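## Fullness for a flat-top curtain on a long rod

Posted by Rongrong Qin, January 18, 2026

I need to add a second curtain panel next to one I already have, and I want the folds to match. The rod is 160 inches, ceiling mounted, and the drop from rod to hem is 87 inches. The existing fabric is a light polyester from Zollier with no lining. It has a plain rod pocket and no pleat tape. I didn't record how wide I cut it.

Is there a way to work out the fullness without taking it down?

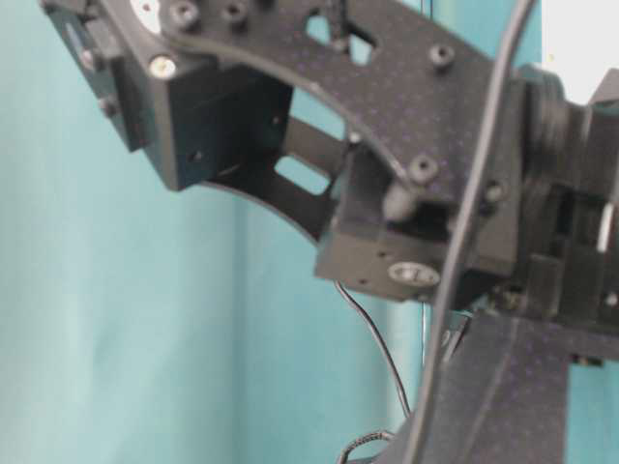 *Existing curtain, pale turquoise, hanging in soft vertical folds.*

The new fabric is the same material but a different dye lot, so I would also like to know whether washing it first makes any difference.

### 2 answers

**Tae-yang Byun** (accepted)

Mark a 30-inch section of rod with tape. Run a soft tape measure along the hem inside that section, following every fold in and out. Divide the result by 30. If you get 60 inches of fabric, the fullness is 2.

Multiply the width the new panel has to cover by that number, then add 3 inches for the side hems. Measure at the hem, not at the pocket, where the fabric bunches unevenly.

Wash both pieces before you cut. It won't correct a dye lot difference, but any shrinkage will be out of the way. Leave the new panel hanging for a few days before hemming the bottom.

**gromby_user**

I just use double width for everything. Tokarz sells ready-made ones too but I don't know if they come that long

> **Rongrong Qin:** Measured it as described. Fullness is 1.8. Cutting the new one to match.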